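Cell 2 Maintenance and Setup Meeting – Minutes
Dreselberg, Building B, March

Present: Yi-chun Yen (chair), Chia-hao Hung, Aminu Bashir, Nataša Stoyanova
Apologies: Siu-ming Chien
Minutes: Nataša Stoyanova
Meeting opened 1:30 p.m. in the room next to the cell.

1. Minutes of the last meeting
Accepted with one correction. Item 4 should have said that Aminu would check the finger bolts on the Cell 2 gripper, not Cell 1. He has done this. One bolt on the left finger took a quarter turn. The others were tight.

2. Pick position for the round driver boards
Chia-hao reported on the board pick. The counter stood at 2,189 cycles at the start of the shift. Of the stops logged since the last meeting, 11 were at the board tote, and most of those were failed grips on the first try. The second try usually got the board.

He thinks the approach height is fine and the problem is rotation. The boards go into the tote by hand and they do not all face the same way, so the green terminal block ends up in a different place each time. The program picks its grip from the position of the center hole and the notches in the rim. If it reads the rotation wrong, a finger can come down on a capacitor. 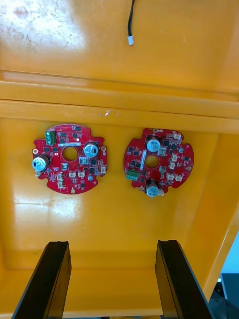
Two driver boards in the tote, turned differently, fingers open.

Yi-chun asked whether we should put a nest in the tote so every board sits the same way. Aminu said a nest would fix the rotation but would cut how many boards fit on the floor, and the tote would need refilling more often. Chia-hao would like to try the software side first. He wants to add the terminal block as a second feature and have the arm skip any board where the two readings do not agree.

Agreed: try the second feature first. Keep the nest as a fallback. Nobody is to change the approach height until this is done.
Action: Chia-hao to load the new pick routine and log first-try grips separately.
Action: Aminu to sketch the nest, no parts to be ordered yet.

3. Gripper fingers and carry position
Aminu went through the finger wear. The pads are usable. There is some polish on the inner faces but no chips. Spare pads are in the Sterex cabinet, second drawer, and he asked that people write on the card when they take a set.

Discussion moved to how the board is carried past the steel edge of the fixture. Yi-chun wants more clearance there.

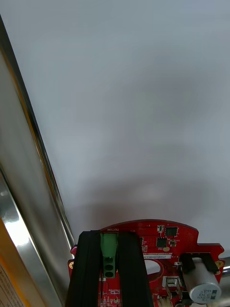

Aminu's main worry on the carry is side load on the tall parts. A board that takes a knock on a capacitor may still pass the bench test and come back later. He asked for a fixed rule on where the fingers may be in relation to the terminal block, and suggested we use the silkscreen to describe it so that everyone means the same thing. The green block with the three screw openings has MOTOR printed next to it, and the check photo should be taken with the block between the two fingers so that word can be read. The serial sticker starting 25DRV04002 is on the other side of the right finger at that point, which helps when matching a photo to a board.

Nataša asked if the serial could be read by the wrist camera during the carry and save the hand scan. Chia-hao said only part of it comes out at that angle. He would not rely on it. The hand scan stays.

Agreed: the finger position is to be described from the MOTOR marking in the work instruction. Carry speed past the steel edge drops one step until the clearance has been looked at.
Action: Aminu to rewrite section 3 of the work instruction.
Action: Yi-chun to measure the clearance with the arm in manual mode.

4. Wire harnesses
The harness pick is still not ready for unattended running. The red, black and yellow-green sets spread out once they are in the tote, and the crimp ends catch on each other. Chia-hao has run 237 harness picks in manual mode. Single harnesses come out well if the finger gap is set on the sleeve band. Picks on the loose wires are the ones that bring a second harness along.

The blue and white bundle was also discussed. It rests on the ledge, above the harnesses, and Siu-ming had sent a note before the meeting asking for it to be kept out of the path of the fingers. Yi-chun agreed and wants a keep-out zone drawn along the back wall, down to the ledge.

Marchand have offered shorter sleeve bands. Aminu has not tried them and does not want to change the part while the pick is being set up.

Agreed: aim for the sleeve band only, no picks on loose wire. Wipe out the tote at each refill – there is a dark speck on the floor of it.
Action: Chia-hao to add the keep-out zone and send the settings to Siu-ming.

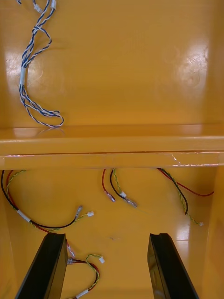 5. Routine care
Aminu read out the changes to the shift sheet:
Wipe the camera window with the dry cloth only.
Check both fingers for play by hand, arm locked out.
Look over the cable at the wrist for rubbing.
Return the arm to home before opening the guard. The night shift has been skipping this.
Nataša will print the new sheet and take down the old one by the door.

6. Parts and service
The Brisgate service visit is still open. They want the error log in advance. Chia-hao will export it after the new pick routine has run for a full shift.
Spare wrist cable: ordered, no delivery date yet.

7. Any other business
Siu-ming asked by note for a copy key to the Cell 2 cabinet. Yi-chun will arrange it.

Next meeting when the first log from item 2 is in. Yi-chun to send the invitation.
Meeting closed 2:25 p.m.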